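Search the course site Search Go

Household Skills, Handout 9: Waste Round the House
By Mwende Mfinanga, August
Reading time: 9 minutes

Welcome back, everyone! Last time we did surfaces and cloths, and I promised you bins. I know that some of you groaned. I have been looking forward to this one since we planned the course, and I hope that by the end you'll see why. A bin is the one object in the house that every person in it uses every day, and most of us were never shown how to look after one.

Keep this handout with your Nimico folder. The page on liners is the one you'll need for the practical.

1. Where the small bins live

Think first of all the places where rubbish gets made. The kitchen is the obvious one, and we gave it a whole session. But a tiled room near a door, a bathroom, a wash place or the bit of floor where the mop lives, makes a surprising amount of its own. Tissues, wrappers out of pockets, the cartons that soap and toothpaste come in, labels peeled off new things. It's all light and mostly dry, and it piles up fast because it doesn't squash down under its own weight.

For this kind of rubbish a small round plastic bin is lovely. It has no corners for muck to hide in, you can carry it in one hand, and it rinses out in a minute. Put it where your hand already goes when you've got something to throw away. If you find wrappers on a ledge, the bin is in the wrong place! Move it and see what happens over the next few days. 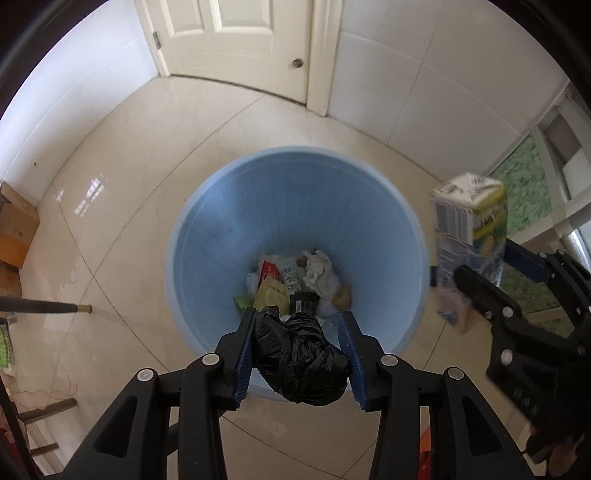 2. Emptying

The order I teach is: look, sort, lift, tie, wipe.

Look before you put your hand in. I mean it, every single time, even in your own home. Razor blades and broken glass do find their way into bathroom bins, and a tissue lying on top will hide them nicely. Wear gloves or use a tool if you'd like to, and never push rubbish down with a bare palm.

Sort whatever comes out easily. Clean dry card is the big one. An empty carton takes up more room than everything else put together, and if your area collects card it shouldn't be in there at all. Open both ends, press it flat and put it with the paper. Snack packets and sweet wrappers usually stay in the general rubbish, but rules differ from one council to the next, so check yours (Wahyudi has a folder of local leaflets on the side table, please put them back in order).

Lift the bag by its rim, gathering the edge all the way round. If it's heavy, hold it underneath as well. Tie it with a plain knot, low down, and press the air out gently first with your face turned away.

Wipe the inside of the bin, walls and base. If the walls are ribbed, run the cloth up and down along the ribs, because going across just skates over the dirt. Warm water and a drop of washing-up liquid are plenty. Let it dry before a new liner goes in or you'll have a smell by the next morning.

3. Liners

People feel strongly about liners. I've had two students from the Osis group argue right through the tea break about whether a small bin needs one! My own view is that a bin for dry rubbish can manage without, provided you wash it weekly. You tip it into the main bag, give it a wipe, and you've saved yourself a bag every time. Anything damp or sticky wants a liner.

If you do use one:
- Pick a size that folds a hand's width over the rim. Too small and it slips in, too big and it bunches at the bottom.
- Shake it open well away from your face.
- Push a fist down into the base to let the trapped air out round the sides.
- Keep the spare ones in a dry place close to the bin. A roll is easiest. Loose bags scrunched into a knot are a nuisance to open with damp fingers.

The Leone rolls we use in class come in packs of 15, and you're welcome to take one home for practice. Bigger households may want the box of 100, which works out better and keeps for ages in a cupboard.

4. The floor around it

Now the part I love! Once the bin is out of the way, do the floor. Pale tile is honest about crumbs but marbled tile is a terror, as a grey streak and a grey hair look just the same from standing height. Get down low, or let the light from a window come across the floor towards you, and everything shows up.

Work from the far wall to the door. Pick up the large pieces by hand first: packets, cards, stray plastic bags. Then sweep along the skirting and into the corners, and finish at the door frame. That last corner by the hinge gets missed more than any other spot in the house, and so does the patch around a doorstop. If clothes are hanging on the door, take them down or hook them higher so the hems don't trail through what you've swept up.

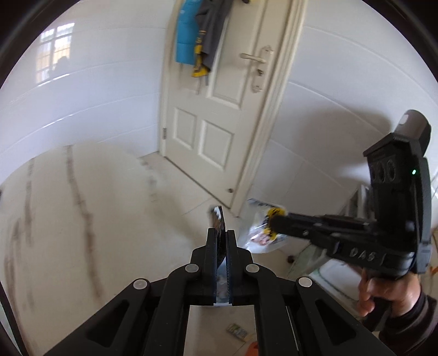
Fig. 2. Pale marbled tile by a panelled door. Check near the foot of the frame for plastic bags.

5. For the practical

We'll meet in the Hitovard room at 9 in the morning. Bring an old cloth and wear shoes you don't mind getting splashed. You'll work in pairs, one emptying and one doing the floor, then swap over.

Before then, please try this at home. Choose one small bin and write down what was in it when you emptied it. Just the kinds of thing, no need to count. Mark which of them could have gone somewhere else. I did mine last week and found that most of it was packaging I'd opened in the wrong room, so I've started opening parcels next to the card box. Such a small change and I'm thrilled with it.

Wahyudi Mandagi will take the floor half of the practical and has asked me to say that brooms go back bristles up.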